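The Waltum house had rules before it had a robot. When the robot came, the rules were typed up fresh, thirty lines long in the first draft and cut down to 3 by the old writer of standards at Faltunier, who believed a rule ought to be short enough to say while walking down a hall.

Rule one was that open hands go first. You came up to anything in that house, a shelf or a box or a door, with your fingers wide and nothing in them, and you took your time about it.
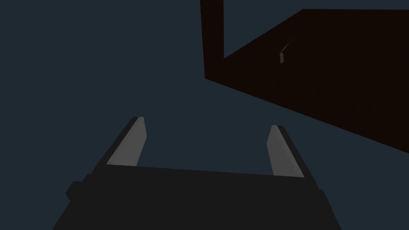 The robot liked rule one, as far as a robot likes things. It had run the house 250 times in rehearsal, and it could have said the rule backward if anyone at Faltunier had thought to ask.

Rule two was harder, and dearer to the old writer's heart. Between tall furniture, keep your elbows in and your eyes on the far room, and never mind if the world leans a little.

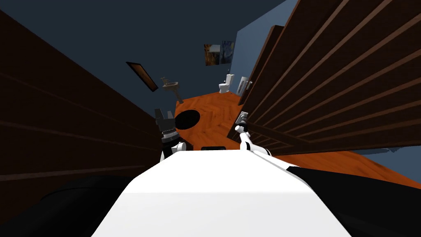 Rule two, on the way to the bathroom.

So on it went over the orange floor, thinking (if you will allow me the word) of the sink and the two small paintings, and of how pleasant it must be to hang on a wall and have no elbows at all.

Rule three said that whoever is in doubt shall stop, and shall not be scolded for stopping. Back at her desk the old writer had underlined that one twice.

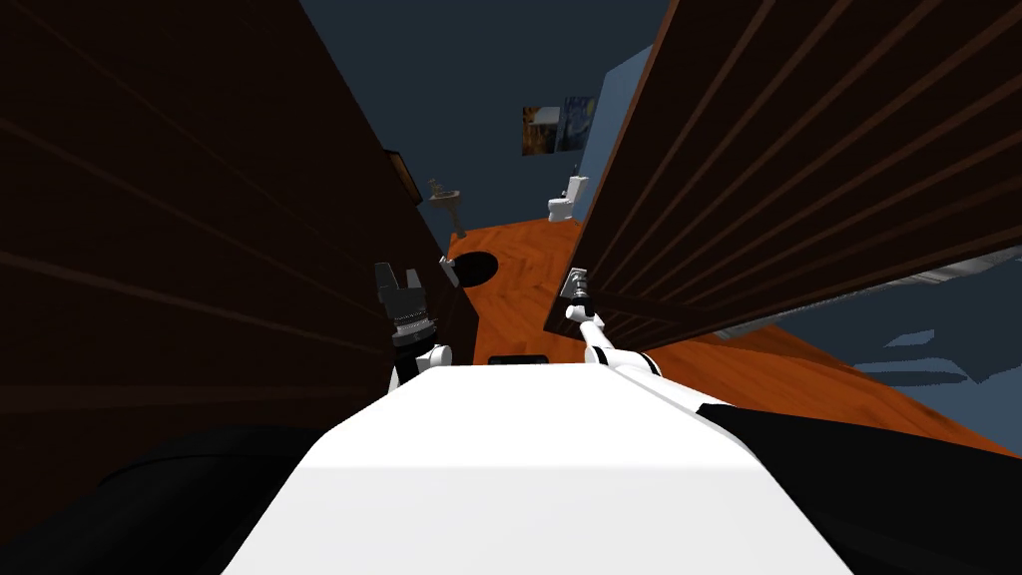 "Doubt," said the robot, very softly, to the dark round shape on the floor.

"Take all the time you need, dear," said the house.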